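Sillham 春夏居家清洁系列今天开卖啦,老顾客先挑!

2024年10月12日,Sillham 讯——等了这么久,终于可以跟大家说了:我们和 Illell 一起做的居家清洁系列,今天上午正式上架!我从二月份就开始跟这个项目,样品在我家沙发底下堆了大半年,现在总算能腾地方了(我家猫有点舍不得)。

这次一共63款,小到领口刷,大到能塞进床底的收纳箱。我自己最喜欢的是除尘那一组。家里养猫养狗的朋友都懂,深色大衣一出门就是一身毛,车上、办公室抽屉里都想备一个。粘毛滚筒的替换纸卷我们单独卖,不用整支重买,纸也改成了斜撕口,指甲短的人撕起来顺手多了。

厨房那组也别错过,沥水架、抹布、水槽滤网都有,颜色偏素,跟大多数台面搭着都不难看。抹布是四条一包,我拿来擦灶台,也拿来擦自行车,哈哈。
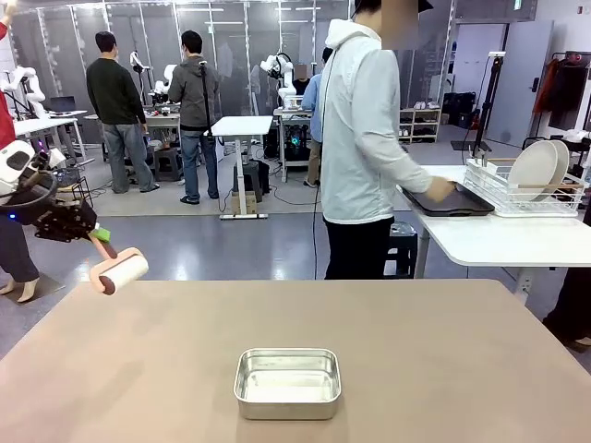
价格和购买方式

单品最低2元起,近68元的组合装里有除尘和厨房两组的常用款,送人也拿得出手。Shezi 路店和 Nasska 广场店今天同步开卖,网店晚上八点上架。会员凭手机号结账直接享会员价,不用领券,也不用截图给店员看。

想先摸摸再买的,两家店都摆了试用台,带件沾毛的旧外套来就行,店员会陪你慢慢试。周末人多,建议上午来。

退换货

没拆封的七天内可退,纸卷和抹布拆了就不退了,请大家体谅。门店买的回门店办,网店买的在订单页申请,运费按页面提示来。

媒体朋友需要产品资料或者想借样品拍摄,请在 Sillham 官网的“媒体联络”页留言,我们工作日回复。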